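Let the Worktop Be Full

Every kitchen article I read gives the same advice: clear the worktop, hide everything. I tried it for one November and I cooked less. The toaster was in a cupboard, so I ate cold bread.

Now I defend the full worktop — with one condition. The middle belongs to the cutting board. Things you use each day may stand along the wall, the wooden spoon too, but they must not walk forward.

A bamboo board in the middle of the worktop, both times:

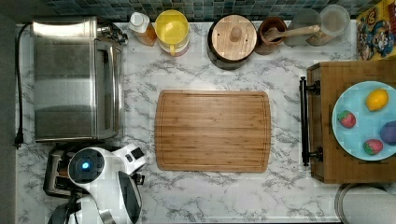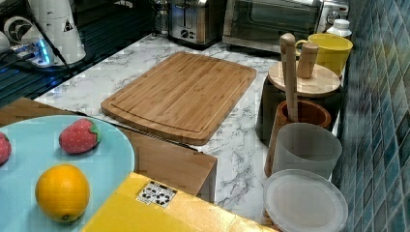

Tosh Elness

A drawer is a good place for things you use twice a year. For the spoon it is only a longer way to the soup — and I make soup often.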